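Inspection date: 20/10/2025
Site: Trunden Family Centre, messy play and water play room
Next full check: November

## Water play and colour trays

- [x] Tray stands locked, no wobble under load
- [x] Drain plugs seated. Replace the washer on tray 2 (slow drip at the outlet).
- [x] Water level at or below the 100 mm line
- [ ] Thermometer reading logged before each fill. **Comment:** two fills missing from the log. Staff to enter the reading at the time of filling.
- [x] Food colouring stored with lid on, above child height
- [x] Sirnix bath crayons checked for broken ends

**Comment:** Blue colouring has stained the silicone cups. Cosmetic only. Soak and recheck in November.

## Sensory materials

- [x] Dried pasta and rice in date, sealed, labelled
- [ ] Zakura scoop set complete. **Comment:** 12 listed, one handle cracked. Set withdrawn until the cracked scoop is removed and the inventory sheet amended.
- [x] No loose parts that fit the choke tester
- [x] Allergen sheet displayed at the door
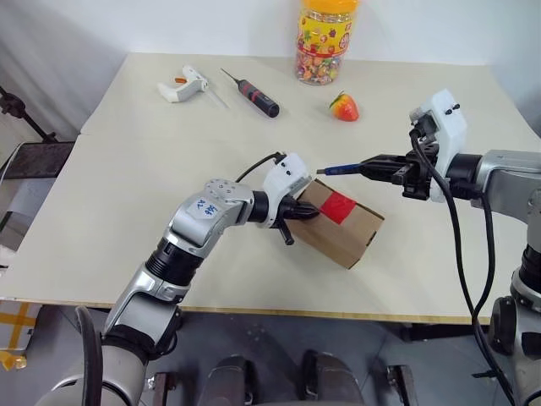
*Cardboard box with red tape on top, tabletop.*

## Floor, mats and exits

- [x] Mats flat, edges not curling
- [ ] Non-slip strip at sink. **Comment:** lifting at the left corner for 20 mm. Trim and re-glue. Mop after each session in the meantime.
- [x] Exit path clear to full door width
- [x] Wet floor sign available

## Cleaning

- [x] Dağdelen tray cleaner diluted to label
- [x] Spray bottles marked with contents and mixing date
- [ ] Cloths separated by colour. **Comment:** sink and tray cloths found in the same tub. Second tub to be supplied.

Result: room may be used. Scoop set stays out of service. Open items to be signed off at the November check.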